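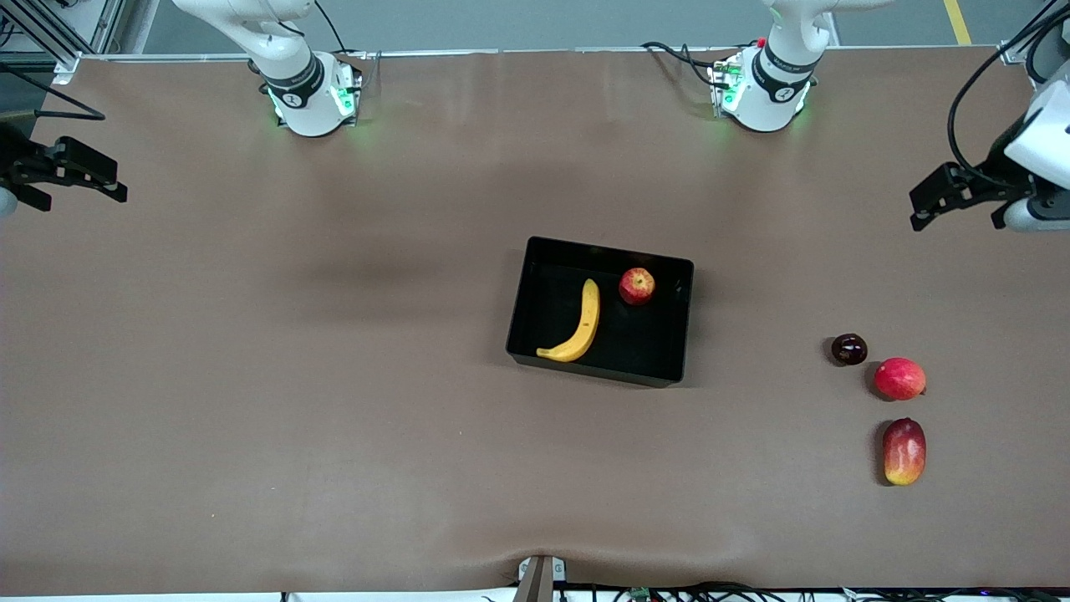
Hi everybody, can people hear me in the back? OK, good. I'm Wissam, Wissam Salameh, and I've got 25 minutes to talk you into doing something with your old family recipes before the one person who knows how to make them forgets, or moves, or gets sick of you asking.

(Slow down here. I always rush the start.)

So my aunt. My aunt makes a lentil soup that I would put up against any soup in Milthorpe, and yes, I know there's a diner two blocks from here that people feel strongly about. I asked her for the recipe when I was in college and she told me lentils, onion, lemon, and "the rest." That was the recipe! I wrote it on the back of an envelope, I still have the envelope, and for years I made a very sad brown soup from it.

What was "the rest"? I went and stood in her kitchen one October and finally found out. It was cumin, which I'd guessed, and a fistful of rice, which I hadn't, and the onions get cooked way past the point where I'd have panicked and pulled them off. She'd never have thought to say so. To her that's just what cooking an onion means.

So that's the first thing I want you to take home. Don't ask for the recipe. Ask if you can come over while they cook, and bring a kitchen scale. Every time a hand goes toward the pot, you get the scale under it first. They'll hate this. My aunt called me a customs officer. Bring pastry.

(Pause, let them laugh or not.)

Next, what to write down. I used to write only the amounts, and amounts are maybe the least useful part. What I want now is the smell when it's time to add the garlic, and what pan it was, and what she said when it went a little wrong. One of my cards just says "if it looks like wet sand you're fine, keep going." I've used that line more than any measurement I own.

Also write down who's talking. I have a stack of cards from my mother's side, 49 of them, and on a good half I can't tell if it's her handwriting or her sister's. They wrote the same way, same teacher. It matters to me! One of them salted everything twice.

Now, brands and sizes. This is the boring part, so wake up your neighbor. Old recipes are full of things like "one can" or "a packet" and the can has changed. My grandmother's date cookies call for a tin of Okier, and I spent a whole winter trying to work out how big a tin of Okier was. A cousin had one in her garage with buttons in it. We filled it with water and measured that. 27 ounces! I'd been using less than half.

So if you find "a packet" on a card, go ask now. Somebody's got the tin.

(Take a drink. Check the time. If past the halfway mark, skip the Çınar story.)

The Çınar story. My neighbors growing up were the Çınar family and Mrs. Çınar made a stuffed pepper I've been chasing my entire adult life. I got in touch with her son, and he said sure, and he sent me the recipe, and it was off a rice box. She'd used the rice box the whole time. I made it and it was pretty good and it was nothing like hers. So I called him back and we talked for an hour and somewhere in there he mentioned she always made them the day before and heated them up again. There you go. That wasn't on the box.

Where to keep all this. I've tried the apps, and I've tried the fancy one, Pretine, that sorts everything by course, and I liked it fine until I got a new phone. What I do these days is type it up plain, print it, and mail a copy to 6 people in the family. Somebody will lose theirs. Somebody will spill on theirs. I'm not worried about all of them at once.

And scan the originals, please, both sides. My favorite thing in the whole pile is the back of a pancake card where my grandfather worked out what he owed on a truck.

Last bit and then questions. Cook the thing while they're still around to taste it and complain. My aunt says my soup needs more lemon. Every time. I put in more lemon and she says it needs more lemon. I wrote that on the card too.

OK, who's got a recipe that doesn't work? Shout it out, and tell me what pan you're using.

(If it's quiet, ask about pie crust. Somebody always has a pie crust.)

Filed under: Talks, Food & Family, Home Cooking
14 shares | 3 comments
Contact | © May 2018 Wissam Salameh | Back to top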